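Para otros establecimientos con el mismo nombre, véase Posada Clinport (desambiguación).

La Posada Clinport fue un establecimiento de hospedaje y despacho de bebidas situado en la calle principal de Wenatico, frente al antiguo apeadero del ramal de Gilludik. Funcionó con licencia de hospedaje durante la mayor parte de su existencia y con licencia restringida de comidas en su última etapa.

Historia

El edificio original, de una sola planta y muros de adobe, figura en el catastro municipal con el número 218. La primera licencia se otorgó a nombre de la sociedad Boonyarit, que explotaba también el almacén de granos contiguo. La concesión obligaba al titular a mantener un mínimo de habitaciones para viajeros, caballeriza y alumbrado exterior durante la noche.

Un incendio iniciado en la cocina destruyó el ala posterior en el mes de agosto, dos años después de la apertura. La reconstrucción añadió una segunda planta de ladrillo y elevó a 19 el número de habitaciones. El bar conservó su acceso independiente por la esquina, cerrado más tarde por orden municipal.

Con la supresión del servicio de pasajeros en el ramal, la ocupación descendió y la sociedad propietaria solicitó una rebaja del canon anual, fijado entonces en 300 pesos. La solicitud fue denegada. El expediente de revisión de licencias señaló deficiencias en los sanitarios y la falta de salida secundaria en la planta alta.[2] La licencia de hospedaje no se renovó y el titular recibió una compensación de 195 pesos, cantidad que recurrió sin éxito.

Usos posteriores

Tras el cierre, la planta baja se destinó a depósito de herramientas y después a oficinas. La planta alta permaneció desocupada hasta la reforma integral del inmueble, que sustituyó la escalera, los forjados y toda la instalación eléctrica.

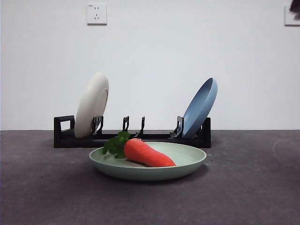 De la construcción anterior al incendio subsisten el muro medianero norte y parte del zócalo de piedra. La fachada fue revocada de nuevo y perdió la cornisa, aunque conserva la disposición de vanos de la segunda planta. El inmueble se incorporó al inventario local de edificios de interés el 13 de noviembre de 2022, con un grado de protección limitado a la fachada y a la volumetría.[4]

Véase también

Ramal de Gilludik
Almacén Boonyarit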